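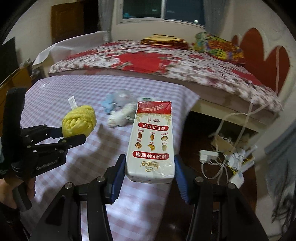
SEDHAM, November – Lavomer, the small company that has spent 12 years washing other people's duvets, today announced the Crumb Clause, a new service plan for households that have given up pretending they only sleep in bed. Company research, conducted mainly by asking customers what on earth that was, found that bedding now leads a second life as a dining room. A milk carton over the bed, with little pictures of nuts printed on its side, would once have raised an eyebrow. At Lavomer it barely raises the rinse temperature.

Under the plan, subscribers get 3 collections a season, each covering one duvet and 2 pillows. Food and drink stains are treated at no extra charge and, more to the point, with no follow-up questions.

"We used to have a box on the form marked 'cause of stain,'" said Fenna Stevens, founder of Lavomer. "People wrote such sad little lies in it. We've taken the box off."

The stain treatment was developed with Siqueira, a local soap maker, and tested on soup, gravy and one full English breakfast. Results on turmeric were described by both firms as "ongoing."

"Milk is easy if you get to it early," said Ismael Barros, who runs the wash floor. "Customers do not get to it early. They flip the duvet over and hope – and then they flip it back."

The Crumb Clause opens to the first 500 households in Sedham this month. Collection is from the doorstep, any time after 7 a.m. Bags are provided. Please check them for spoons.

Press inquiries: Fenna Stevens, Lavomer, Sedham.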